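Soft Blocks, Plain Table

Foam cubes have a reputation as nursery goods. They are light, they are quiet when they fall, and they come in colors that most adults would not pick for a living room. They are also a demanding material to stack well, and the reasons are mechanical.

A hard block has flat faces and sharp edges. Set one on another and the contact area is close to the full face. A foam block is cut from a sheet or a bun, and the cutting blade leaves a surface with a faint grain. The edges round over with handling. The real contact area is smaller than it looks, and it changes with load. A block at the bottom of a tall column is compressed by everything above it, and any lean in the upper courses increases the compression on one side, which adds to the lean.

Poul Kragh has sold block sets under the Zulness name for 12 years and keeps a sample of every batch. His measuring is done with a steel rule and a pair of calipers closed until the jaws just touch the foam. "Press any harder and you are measuring your thumb," he says. Cubes from a single bag can differ enough to see once two are placed side by side. Buyers seldom return them for this. They do return them for color.

Weight and friction

The low weight of foam is both the advantage and the problem. A falling cube does no damage to the table, the floor or the builder. The same cube is moved by a sleeve, a draft from a door or the static charge on a dry day in November. Friction between two foam faces is high, so a cube that is lowered straight down tends to stay where it lands. It also resists being nudged into line afterward. Sliding the upper cube usually drags the lower one along with it.

For this reason placement matters more than correction. The upper block should be held by two opposite sides, kept level, lowered until it meets the one below, and released evenly. If one side is released first, the foam springs back unequally and the block turns a few degrees.

The two-block stack

A single cube on a single cube is the basic exercise. It shows whether the grip is centered and whether the faces are parallel. Pastel pairs work well on a white surface, where the line between the two blocks is easy to read from the side.

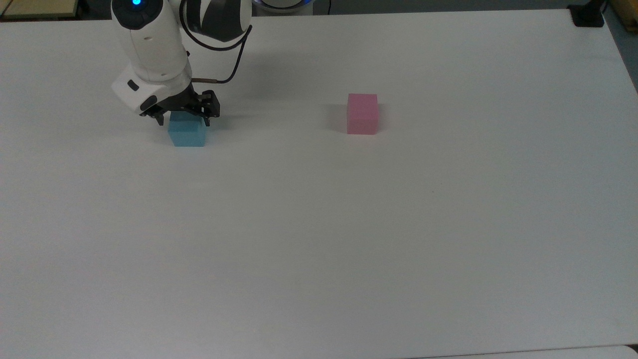
Light blue and pink cubes on a white tabletop.

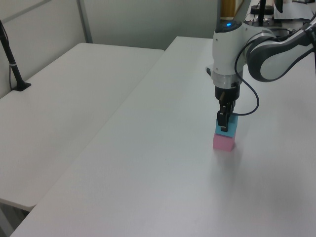
Choosing a surface

A matte top is preferable to a glossy one. Gloss throws back reflections that hide the lower edge of a pale block, and foam slips more readily on a polished finish. Natalina Orlandini, who fits out play and craft rooms for the Villa range of tables, specifies a white matte top and checks it with a level in both directions. Where two tables are pushed together she advises building well clear of the joint.

Care

Foam should be wiped with a damp cloth and dried flat. Soaking leaves water in the core for longer than the surface suggests. Direct sun fades blues and pinks first. Storage should be loose, in a box deep enough that the lid does not press on the top layer. Kragh's oldest set, 60 cubes in four colors, has been kept this way in a cupboard in Flusthorpe, and the corners have rounded but the faces still meet.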